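4.2 Soft items

The Clundex kit is sold by Skistberg as a wrist camera, two rigid fingers and a grasp planner that needs no training on the buyer's objects. We gave it 237 trials on soft goods, in sets of 34 or fewer, and left every planner setting at its default. Figure 3 shows the kit at work on a pale green item with a gray edge band, from two wrist camera views.
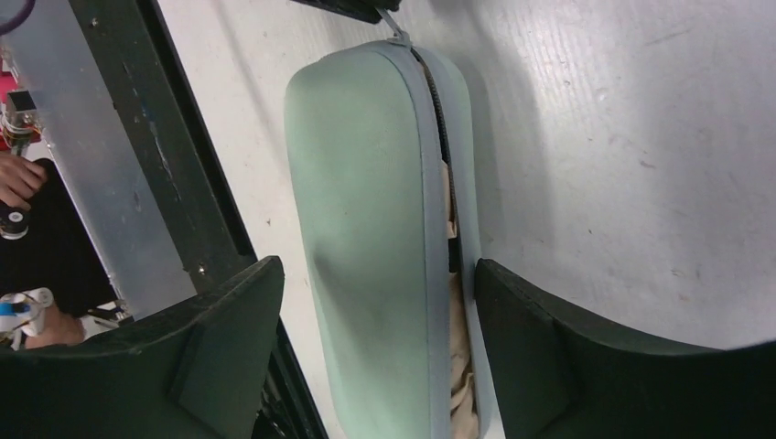
Naa Fiadzo, commenting on a draft of this section, wrote that default settings undersell the kit. In her view most buyers would lower the closing force on the first day, and a review that leaves it alone measures the manual more than the hardware. We kept the defaults so that the results could be set beside those for the Wolon and Kocsis kits, which were tested the same way in October. Her point is taken up again in Section 5, where force is varied.

Figure 3. Clundex fingers on either side of the item (a) and holding it upright (b).

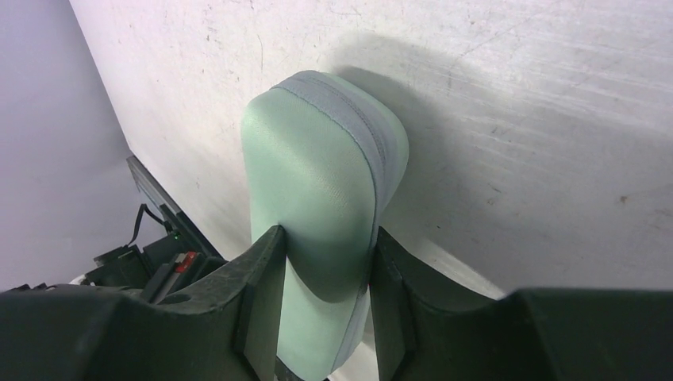 A trial was scored as a success if the item was lifted, held for 5 seconds and set down inside the marked area. Slips during the hold were logged separately. The planner writes one log line per finger command, and the 2,658 lines from this part of the study were checked by hand against the video. Trials stopped by the operator were left out of the success rate but kept in the log.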